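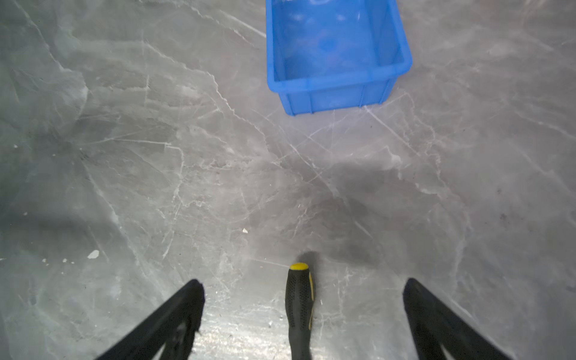

Starlings, Netting and the Council: notes for my talk at the Gumero Rooms, Pretdale
2020-07-20

Start slowly. Wait for the door at the back to stop banging. Say good evening and thank Conceição for the invitation and for lending me her reading lamp, without which I'd be making most of this up.

Opening

I want to begin with a confession, which is that when I first moved to Pretdale I couldn't stand the starlings. I parked under the lime trees by the old bus office like a fool and came back to a car that looked as though it had been iced. So if you've come tonight because you want them gone, please know that I've stood where you're standing, with a bucket. I'm not going to tell anyone off.

(Pause. If they laugh, let them. If they don't, carry on to the next bit quickly.)

What I'd like to do is go through what the council has proposed, what it would mean for the birds and for us, and what I think we might ask our councillors to do before the vote in November. I'll leave plenty of time for questions, and Efraín has promised to wave at me if I go on too long, so do keep an eye on him because I may not.

What is being proposed

Most of you will have had the leaflet. The plan is to put netting over the limes in Sánchez Gardens and along the roofline of the covered market, and to take on a contractor called Sturnus to move the roost along with recorded alarm calls at dusk. The netting would stay up all year. The contract would run for 2 years.

Be fair here. Say clearly that the market traders have a real grievance. The steps do get slippery, the awnings are ruined, and it's the traders who are out with the hose before anyone else is awake. I spoke to the woman on the egg stall for a good half hour (she's very persuasive, and I came away with far more eggs than I needed) and she isn't a bird hater by any stretch. She just wants the steps cleaned. Hold on to that, I'll come back to it.

The roost itself

Efraín Huanca kept count for us last winter, standing on the footbridge in that enormous coat. His best evening was 2,000 birds, and his poorest, in filthy weather, was 16, and he says he knew every one of them by the end. Those of you who've seen the birds go over at dusk will remember how the noise drops just before they all come down into the trees. People stop on the bridge with their shopping. I've had some of my nicest conversations in this town there, with people whose names I still don't know.

Don't get carried away with the poetry. Efraín will wave.
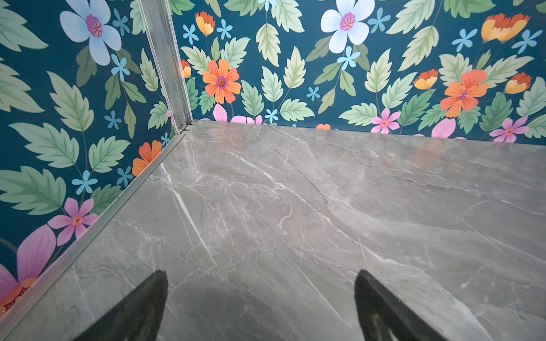 Veined grey marble running up to the floral wallpaper.

What worries me about the nets

Take this part gently, as there may be children in.

Netting can be done well. It has to be pulled tight, the mesh has to be the right size, and somebody has to go and look at it regularly, all year, including when it's raining and there are other things to do. Where it sags or tears, birds get in and then can't get out again. If you've ever tried to cut a frightened blackbird out of a garden fruit net with nail scissors, as I have, you won't want to do it at the top of a lime tree.

I've read the proposal through several times now, once aloud to my poor sister, and I can't find a line in it saying who does the looking. There's a line for putting the nets up and a line for taking them down at the end. In between there's nothing at all. There's no telephone number for the public to ring if they see something trapped, either.

The trees bother me too. It isn't only starlings that use them. There are blackbirds in there, and the goldfinches that nest over the bench, and a net doesn't know the difference.

The recorded calls

Shorter section. The calls may shift the birds, but they've got to go somewhere, and the nearest big trees are at the infants' school and behind the surgery. I'd like the council to say where it expects them to end up. Perhaps it has thought about this and simply didn't have room in the leaflet. Ask kindly.

What I'd like us to ask for

Slow down for this, people may want to write it down. Conceição Prata has pens.

First, that the steps and the paving by the market are washed every morning through the roosting season, by the council and at the council's expense. That's what the traders asked for to begin with, if you look back at their letter.

Second, that the limes are left out of the scheme. If there must be netting, let it be on the market roof, where it can be reached from a ladder.

Third, that any net which does go up comes with a named officer, a written timetable for checking it, and a number on a sign.

You'll notice I haven't asked for the whole thing to be thrown out. Some of you will think I'm being soft and you may be right, but I'd sooner go in with something the councillors for this ward can vote for. Both of them have been good enough to write back to me. One wrote at some length.

How to help

Letters are better than the printed postcards, even if it's a short letter with crossings-out. Put your street on it. Mention the birds if you like, but do mention the steps.

Anyone who'd like to help Efraín on the bridge in November should see him by the tea urn. Bring gloves. You don't need to know anything about birds, he'll tell you, at length, and it's lovely.

Questions. Repeat each one back, as the people near the kitchen can't hear. If the man from the car park asks about pigeons again, tell him it's a separate budget and I'll find him afterwards.

Thank Conceição again. Give back the lamp.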